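Golell moves to per-track royalty statements in November

Golell, the distribution service used by many independent artists in West Africa and its diaspora, will replace its pooled royalty statement with a per-track report in November. The change applies to all 2,485 artist accounts, including those that reach Golell through the label group Simard.

Under the current format, an artist receives one line per store per quarter. Streams, downloads and short-video use are added together before the fee is taken out. The new report lists each recording by its ISRC code, with the territory, the type of use, the gross amount and the fee in separate columns. Payment dates do not change.

Producers stand to gain most. A producer with a share in nine tracks on someone else's album has so far had to ask the lead artist for figures, and split payments were often worked out by hand. From November, any person named on a split sheet can download the lines for their own share. Splits that were never confirmed by all parties will be held – Golell lists 477 recordings in this group – and the money stays in a separate account until the sheet is signed.

Two labels have tested the format. Pliravance ran it on 105 tracks and found errors mainly in older releases, where a remix had been given the same code as the original. Wemier reported a similar problem with live versions. Both labels have asked for a longer correction window, and Golell has not yet replied.

Artists should check three items before the end of the month: the legal name on the account, the ISRC for each release, and the status of every split. Corrections sent after the first per-track statement will be applied to the following quarter only. Statements already issued in the old format will not be recalculated.

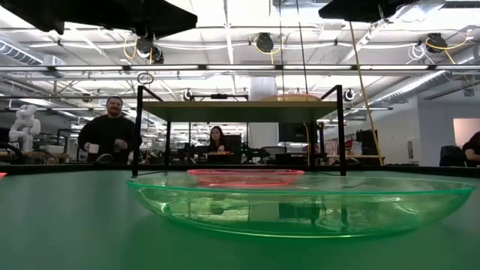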